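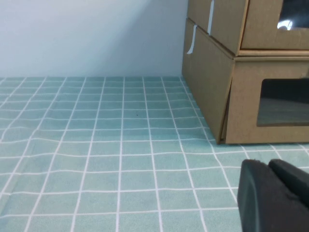

Flarnance Starter Pack for New Franchisees: a review

Posted 5th August

I bought into a small sandwich franchise in May, and within a fortnight I owned more paperwork than bread. The agreement alone has a schedule to explain the other schedules. A fellow owner in Lirstead told me to get the Flarnance pack, which promises to turn all of it into "a calm first year". It costs £200. I was not calm about that.

What you get is a ring binder, a set of spreadsheets and access to a website with a login that expires whenever you make a cup of tea. The binder is the best bit. It has a tab for each thing your franchisor will want from you, in the order they will want it, and a plain-English page at the front of every tab. The one on marketing levies cleared up in a paragraph what my franchisor had failed to explain in 2 phone calls. I now know what I'm paying for. I'm no happier, but I know.

The cash flow spreadsheet is good too, if a bit gloomy. You put in your rent, wages, royalties and stock, and it tells you which month you will run short. Mine went red in February. I changed the wages and it went red in January instead, so I left the wages alone.

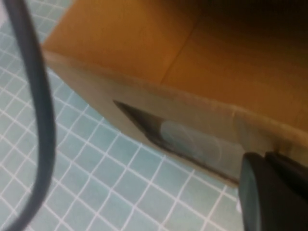 Now for the moans. The royalty calculator assumes you pay a flat percentage of sales, monthly. Mine is weekly and goes down a notch once you pass a certain turnover, and there is nowhere to put that in. I wrote to support and had a reply after 2 days, very polite, suggesting I keep a note of the difference. I could have kept a note of the difference for nothing.

The staff rota template is a table. It has days across the top. I will say no more about it.

I also looked at Vallier before buying. Theirs is cheaper and looks smarter, but it is mostly videos of people in good jackets telling you to believe in your brand. Siriwan do a proper bookkeeping package for franchises, with a monthly fee, and if you have 2 or more sites I suspect you should go there and skip all this. For a single shop it seemed like hiring a removal van to fetch the milk.

One warning: the section on renewing or selling your franchise is a single page, and most of that page says to see a solicitor. Fair enough, but don't buy the pack for that part. And read your own agreement first. The binder covers the usual terms, and mine turned out to have a few unusual ones, including a clause about the permitted colour of napkins.

Ease of use: good, apart from the login.
Value: fair. It would be better at half the price, as would most things.
Would I buy it again? Yes, for the binder and the cash flow sheet. The rota can go in the bin with the wrong napkins.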